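# Open day at the Pevotell print works

Mon 31 July

I've lived near Pevotell for years and had never been through the gate, so when the flyer said open day, free entry, bring a bag for the offcuts, I was in line before they'd unlocked. I print tea towels at home (badly, on the kitchen counter), and I wanted to see how people who know what they're doing handle fabric.
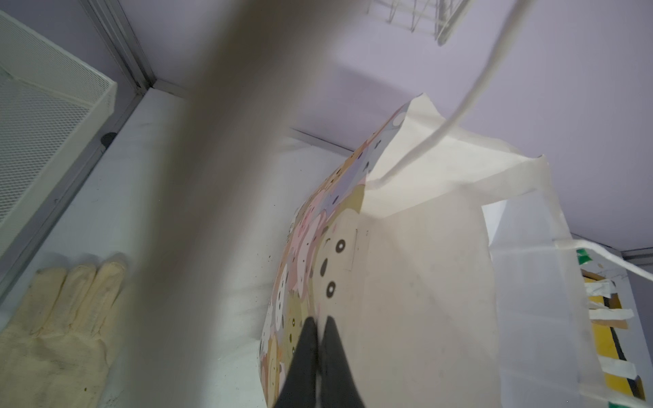 They took us around in groups of 19, starting upstairs in the drawing room, where the designs get made. Everything goes through a program called Sketora now, which splits a drawing into its separate colors, one per screen. Our guide pulled up a lemon pattern and switched the colors off one at a time until there was only a gray outline left, and I could have watched that all morning!

Then down to the screen store. Oh, the screen store! They keep 943 of them, standing on edge in racks like records, and the oldest are from a line of curtain fabric called Masanja that my aunt definitely had in her dining room. Orange and brown, big loopy flowers. I asked if they'd ever bring it back and the guide laughed and said people ask every single time.

The print floor itself was louder than I'd figured, and it smells like a swimming pool crossed with a new car. The long table runs the whole length of the building. Two printers work it by hand for the small orders, anything under 300 yards, passing the squeegee across to each other without looking up. I've been pressing way too hard at home, I can see that now. They barely lean on it.

Lunch was a letdown. One truck, a very long line, and they'd run out of everything but the bean wrap by the time I got there (it was fine, a bit dry). Parking is on the grass, so wear old shoes.

I did get a good bundle of offcuts, mostly a blue stripe from the Drarnar range, plus a yard of linen with a smudge down one side for two dollars. There's another open day in December with a dyeing demo, and you need to book that one at the front desk. I put my name down on the way out and then went back for more of the stripe.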